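하스몬트(Hasmont) 검은색 원형 금속 양동이
작업대용 소품통 / 접시, 받침천, 큐브 별도 선택 가능

홈 > 수납·정리 > 통과 양동이 > 금속

먼저 읽어 주세요

제조사 소개문에는 이 양동이가 "책상 위의 질서를 되찾아 주는 토털 솔루션"이라고 되어 있습니다. 저희는 그 문장을 상품 페이지에 옮기지 않기로 했습니다. 양동이는 양동이입니다. 물건을 넣으면 들어가고, 넣지 않으면 책상은 그대로 어지럽습니다. 그래도 꽤 오래 팔고 있는 이유는 모양이 단순하고 값이 과하지 않고, 반품 사유를 읽어 보면 대부분 크기를 착각하신 경우이기 때문입니다. 그러니 크기부터 보세요.

기본 사양

품명: 하스몬트 원형 양동이, 검정
재질: 금속
윗지름: 247mm (테두리 바깥쪽에서 잰 값)
무게: 326g
형태: 위가 조금 넓고 아래로 갈수록 약간 좁아짐
테두리: 말아 접은 마감
옆면: 작은 손잡이 고정쇠
색상: 검정 한 가지

윗지름은 매장에서 직접 쟀습니다. 제조사 표에는 이보다 큰 숫자가 적혀 있는데, 어디를 잰 것인지 물어도 답이 분명하지 않았습니다. 안쪽에 꼭 맞게 들어가야 하는 물건이 있다면 바깥지름에서 테두리 두께를 빼고 계산하셔야 합니다. 옆면이 비스듬해서 바닥은 더 좁습니다. 상자에 인쇄된 용량 표기는 끝까지 물을 채웠을 때의 이야기로 보이는데, 책상에서 쓰는 통에 물을 끝까지 채울 분이 얼마나 될지 모르겠습니다. 용량은 사양에서 뺐습니다.

어디에 쓰나

많이들 사 가시는 용도는 작은 블록이나 큐브, 집게, 클립, 실패, 케이블 타이 같은 것을 담는 통입니다. 교구를 넣어 두는 분도 있고, 통에서 꺼내 접시에 옮기고 다시 담는 식의 반복 연습에 쓰는 분도 있습니다. 이런 용도라면 입구가 넓고 안이 단순한 통이 편합니다. 칸막이가 있는 제품은 처음에는 그럴듯하지만 칸마다 이름표를 붙이고 나면 일주일쯤 지나 이름표와 내용물이 따로 놉니다.

검은색이라는 점은 장점이기도 하고 단점이기도 합니다. 빨간색처럼 선명한 물건은 안에서도 잘 구별됩니다. 검은 나사, 검은 고무줄, 짙은 색 레고 비슷한 부품을 담으실 생각이라면 권하지 않습니다. 바닥에 남은 한두 개를 못 보고 통을 치우게 됩니다. 저희도 창고에서 이 통에 검은 케이블 타이를 담았다가 다른 통으로 바꿨습니다.

말아 접은 테두리는 제조사가 "프리미엄 롤 엣지"라고 부르는 부분입니다. 금속통에서 흔히 보는 마감이고 이것만으로 고급품이 되지는 않습니다. 다만 손을 자주 넣었다 뺐다 하는 통이라면 잘린 면이 그대로 드러난 제품보다 확실히 낫습니다. 입고품 가운데 테두리 이음매가 거친 것이 더러 있어서, 출고 전에 손으로 한 바퀴 훑어 보고 걸리는 것은 빼고 있습니다. 그래도 빠져나간 것이 있으면 교환해 드립니다.

소음

제품 설명에 "저소음"이라고 적힌 판매처를 본 적이 있습니다. 무슨 근거인지 모르겠습니다. 금속 바닥에 단단한 물건을 떨어뜨리면 소리가 납니다. 높은 데서 떨어뜨리면 더 큰 소리가 납니다. 옆자리에 사람이 있는 사무실이라면 바닥에 펠트를 동그랗게 잘라 깔아 보세요. 펠트는 취급하지 않으니 문구점에서 사시면 됩니다.

맨 책상 위에 올려놓고 밀면 바닥 테두리가 상판을 긁을 수도 있습니다. 유리나 무광 상판이라면 천을 한 장 까는 편이 마음이 편합니다.

같이 고를 수 있는 것

님리(Nimri) 흰색 원형 접시
지름 27cm. 담긴 물건을 덜어 놓거나 따로 골라 두는 자리로 씁니다. 납작하게 놓이고 넓어서 물건이 잘 보입니다. 흰색이라 얼룩도 잘 보입니다. 제조사는 "얼룩이 남지 않는 표면"이라고 하는데, 유성 펜 자국은 남았습니다. 양동이보다 자리를 더 차지하므로 좁은 책상에서는 둘 중 하나를 포기하게 될 수도 있습니다. 접시는 어떤 것이든 되니 집에 남는 흰 접시가 있다면 굳이 주문하지 마세요.

포시코(Fosico) 파란색 와플 조직 천
올록볼록한 격자 조직의 천으로, 작업대 위에 깔아 씁니다. 표면에 요철이 있어 매끈한 천보다는 물건이 덜 미끄러지는 편입니다. 구김은 생깁니다. "구김 방지"라고 적힌 포장지를 달고 들어오지만 펼쳐 놓으면 주름이 지고, 무거운 물건을 옮기면 그 주변이 접힙니다. 팽팽한 바닥이 필요하시면 가장자리를 집게로 고정하거나 천 대신 매트를 쓰세요. 세탁은 최대 60도까지 된다고 표시되어 있습니다. 저희는 그보다 낮은 온도로만 빨아 봤고, 첫 세탁 때 물이 조금 빠졌습니다. 흰 빨래와 같이 돌리지 마세요.

빨간색 큐브
낱개로 팝니다. 색은 빨강만 있습니다. 파란 천, 흰 접시, 검은 통 어느 쪽에 놓아도 눈에 띄는 색이라 이것만 남겼습니다. 예전에는 여러 색 묶음도 있었는데 파란색이 천 위에서 잘 안 보인다는 문의가 이어져 들여놓지 않습니다. 어린아이 장난감으로 인증받은 제품이 아닙니다. 그 용도라면 장난감 매장으로 가시는 게 맞습니다.

파이렉스와 혼동하시는 분들께
피렉스(Pirex) 투명 볼을 찾다가 이 페이지로 오시는 분이 있습니다. 이름이 비슷한 다른 유명 제품과는 관계가 없는 브랜드이고, 현재 재고도 없습니다. 속이 보이는 통이 꼭 필요하시면 이 양동이는 답이 아닙니다.

써 본 사람들의 말

매장에서 직접 받은 의견만 올립니다. 별점은 받지 않습니다. 별 다섯 개를 주면 적립금을 주는 방식으로 모은 별점이 무슨 의미가 있는지 아직 설명을 듣지 못했습니다.

"통은 괜찮습니다. 천은 사진보다 더 구겨져서 왔고, 다려도 며칠 뒤면 비슷해집니다. 지금은 신경 쓰지 않고 씁니다." (휴 리스, Huw Rees)

"손잡이를 잡고 들 일이 거의 없었습니다. 고정쇠가 옆으로 나와 있어서 선반에 딱 붙여 놓을 때 걸립니다. 크기는 적힌 대로였습니다." (오시안 해리스, Osian Harries)

두 번째 의견에 덧붙이면, 선반에 나란히 넣을 계획이라면 고정쇠 쪽을 앞으로 돌려 놓으세요. 그래도 간격은 조금 남겨야 합니다.

관리

마른 천으로 닦으세요. 물로 씻었다면 바로 닦아 말리고, 테두리가 말린 안쪽에 물이 고이지 않게 뒤집어 두는 편이 좋습니다. 녹이 절대 슬지 않는다는 문구가 포장 상자에 있는데 저희가 보증하는 내용은 아닙니다. 식기세척기에 넣어 본 적은 없고 앞으로도 넣지 않을 생각입니다. 음식을 직접 담는 용도로도 팔지 않습니다. 거친 수세미로 문지르면 검은 표면에 자국이 남고, 그 자국은 검은색이라 오히려 더 눈에 들어옵니다.

사지 않으셔도 되는 경우

담을 물건이 한 줌 정도라면 머그잔이면 됩니다. 뚜껑이 필요하면 다른 제품을 보세요. 이 양동이에 맞는 뚜껑은 나오지 않고, 다른 회사 뚜껑을 끼웠더니 맞더라는 후기도 확인해 보면 대개 지름이 다른 제품 이야기입니다. 먼지가 걱정되는 보관용으로도 맞지 않습니다. 매일 꺼내 쓰는 물건, 손이 자주 들어가는 물건을 넣는 통입니다.

놓인 모습

파란 와플 천 위에 양동이와 흰 접시를 함께 둔 작업대입니다. 빨간 큐브 세 개는 통 안에, 하나는 접시에 있습니다. 모니터 받침과 나란히 둘 때의 자리도 가늠해 보세요.

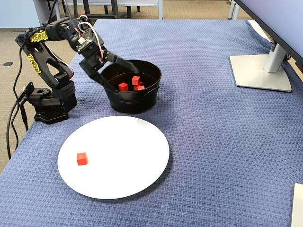
주문과 반품

양동이, 접시, 천, 큐브는 모두 따로 담으셔야 합니다. 묶음 할인은 없습니다. 낱개 가격을 올려놓고 묶음에서 깎아 주는 방식은 쓰지 않습니다. 크기가 맞지 않아 돌려보내실 때는 사용 전이면 받아 드리고, 빨아 본 천은 받지 않습니다. 양동이는 9월에 다음 물량이 들어오며, 그때 치수를 다시 재서 달라진 부분이 있으면 위의 사양을 고쳐 놓겠습니다.

사양 확인일: 2020년 5월 16일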